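Plalex 10 is out, and I'm in no hurry

The update notice for Plalex 10 popped up at breakfast and has been sitting in the corner of my screen ever since. The release page promises 200 improvements. I read as far as the ninth and found that four of them were new icons.

I've used Plalex for my notes and invoices since version 6, so I'm not against it. But the download is 651 MB for a program that mostly stores text, and the new "smart folders" look very much like the old folders with a search box on top. Kevin Lynch has already installed it and says it starts faster. He also bought a new computer in September, so I'm not sure what that proves.

My bigger worry is the sync. Version 9 moved everything over to Torberg's servers and I lost a week of tags. Support told me to sign out and back in again. Boris Todorova got the same reply word for word, and his problem was with printing.

The upgrade is free until the end of the month, then it isn't, and they won't say what it will cost. I'll back up to the spare drive and wait for 10.1. If anyone has got the old keyboard shortcuts working, please leave a comment.

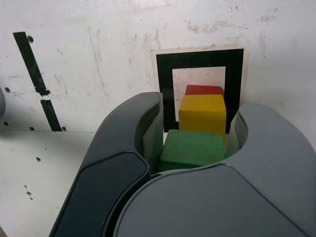 Two greys, one lighter than the other.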